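Wanted: people to help us compare grippers (paid, no experience needed)

Posted Wed 12 July by Ye-seo Sung, Myung workshop, Neltolport

Hello! I run the hands-on side of things at Myung, where we spend our days working out which robot gripper is best at which job, and I'm looking for people to come and drive an arm for us. You'd be moving it by hand controller, picking things up, putting them down, telling us when it feels horrible. I need up to 60 of you between now and the end of September, so please pass this on to your mum, your flatmate, your neighbour who is good with a bread knife.

What we're comparing at the moment is two sets of fingers. One is the plain flat plate sort we've used for ages. The other is a set from Petix with a bit of give in them, which Geert swears by and I'm still making my mind up about. The arm stays the same, the wrist camera stays the same, and the controller is the same one for everybody (it's the Cokari, if you know your controllers, and if you don't it takes a few minutes to get used to). Only the fingers change. You do one half of the session with one set, have a drink and a biscuit, then do the other half with the other set. We swap the order from person to person so the second set doesn't always get the benefit of your practice.

The tasks are everyday ones. Some of them are kitchen things and some are more what you'd find in a shed. You steer by the wrist camera on a screen for part of it, so you get used to seeing the world from between two fingers, and then for the rest you can look straight at the table. I'd love to know which you prefer. People have really strong feelings about this!
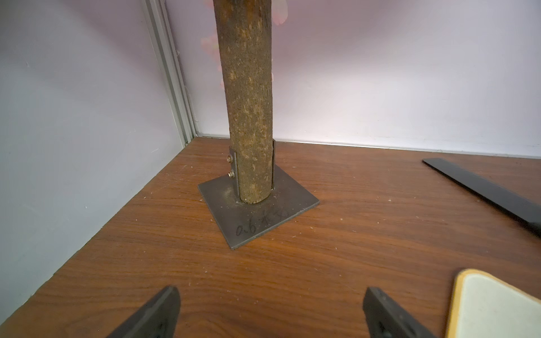

The upright log in its steel bracket, from the wrist camera.

The log is my favourite, I'll admit. Bark is a pain for a gripper: it's lumpy, and no two bits of it are the same shape, so you get a very quick idea of whether the fingers are sitting properly or just pinching at one high spot. You'll be asked to come in from the side, close up, hold for a moment and let go again. Please don't worry about being neat. I want the wobbly attempts as well as the good ones, and Si-woo Yoon, who looks after the arm, has set the force limit low enough that you really can't do much harm.

The flat things are a different sort of difficult. Anything thin that lies flush on a table gives the fingers nothing to get under, and you have to come at a corner or an edge and sort of persuade it. I've watched people who breezed through the log go completely silent over this one, and I've watched a retired dinner lady do it first go with the plate fingers and then not manage it at all with the others. I still don't know what to make of that.

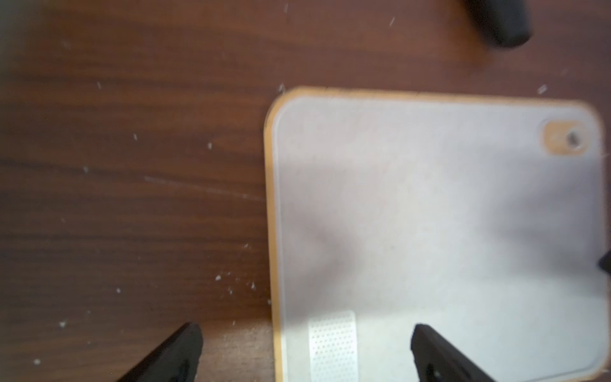 We also ask you to fill in a sheet after each half, with questions like how tired your hand is and whether you felt you knew where the fingertips were. Write as much as you like in the box at the bottom. Seo-ah Ki types them all up and she reads every word, including the rude ones.

Who I'm after: anybody over 18 who can sit at a desk for a couple of hours with a short break. You don't need to know a thing about robots, and I'd be glad of more people who don't. Left-handers especially please, we've had hardly any. Glasses are fine. If you have a condition that affects your hands I'd still like to hear from you — just mention it when you write and we'll work out together what would be comfortable. The one group I can't take is anyone who did the spring round with us, because you've already had too much practice (sorry, I know a few of you wanted another go).

You get 28 pounds for the session, paid on the day, plus your bus fare if you bring the ticket. If you stop early you still get the whole amount. We record the camera pictures, the arm's movements and what you write on the sheet. Your face isn't filmed, and your name is kept away from the rest of it. You can ask us to delete your session afterwards and we will.

Sessions run on weekdays, mornings and late afternoons, and I'm trying to open up some evenings in September if I can talk Geert Smits into staying late with the keys. We're on the first floor with a lift. Parking is dreadful, so come by bus or bike if you possibly can. Wear sleeves you can push up, and shoes you don't mind getting a bit of sawdust on.

To put your name down, ring the workshop and ask for Sun-ja Yoo, who keeps the diary, or drop a note in at the front desk with your phone number and a couple of times that suit you. Tell her whether you're left- or right-handed. She'll ring back with a slot, usually within a few days, and send you the information sheet to read beforehand. If you'd like to come with a friend, say so and she'll book you one after the other, and whoever's waiting can sit in the kitchen with the kettle.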